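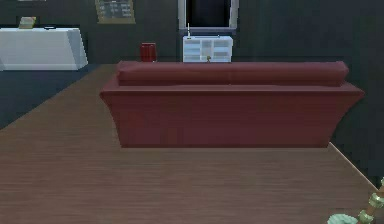 Our project looked at what happened to the evening cleaning crew at Guzmán, a firm in Bulovthorpe that rents out furnished rooms for meetings and short stays, after it brought in a mobile robot with an arm to do the first round of tidying. The robot is sold under the name Zilent. We began with the simulated rooms used to plan its work, before we spoke to any staff. A long red sofa standing in the middle of a wood floor, with a small red container behind it, was the kind of layout the cleaners brought up most. They go behind a sofa without thinking about it. For the robot it is a separate trip, and someone has to decide if the trip is worth making.

That deciding is now part of the job. The crew used to be 6 people who each took a set of rooms from start to finish. It is still 6, but one of them spends the shift at a screen, checking the list of rooms the robot has marked as done. We read 383 of these entries, all from February. The most common note from the crew was that an item had been left because the robot could not tell if it was trash.

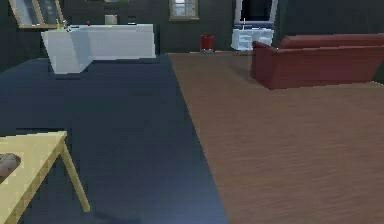
The cleaners we interviewed did not agree about the change. Some liked having less bending and carrying. Others said the screen work was dull, and that they missed working in pairs — the old routine gave them time to talk. Pay had stayed the same, although the screen job needed 20 hours of training from Nundico, the company that services the robot. Two people felt that should have come with a raise, and we think they have a point.

Our interviews covered one site only, and we did not speak to the day staff. The final version of this report is due on 30th June.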